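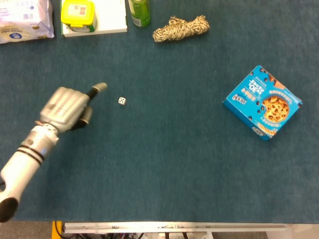

*Metal hand over a blue tabletop, index finger extended.*

13 January 2022

I spent most of the Christmas break changing passwords. It had been on my list for years and I kept putting it off, until an email arrived in December from Flivedon, a photo printing shop I used once for a calendar. Somebody had got into their customer records. They were sorry, and would I please reset my password.

The trouble was that I had used the same one in other places. I sat down with the old notebook and found nine accounts sharing it, including my webmail, which was the one that worried me.

I had a look at two password managers, Vonent and Piltum. Vonent wanted me to pay before I could try it on the phone, so I went with Piltum. It brought in the logins saved in my browser without much fuss — about 100 of them, many for shops I had forgotten. I closed what I could. Seven of the sites had no way to delete an account at all, only an address to write to. Two have replied so far.

Email and the bank came first, with new passwords and a code from the phone as a second step. The backup codes are printed out and kept in the drawer with the passports. I did the rest in the evenings, a few at a time.

The most awkward was Stoyanova, where I buy printer ink. Their form cut my new password short without saying so, and then refused the full version when I tried to log in. I had to reset it again with a shorter one — not ideal, but it works.

Still to do: the router, which has the password it came with, and the old tablet in the kitchen.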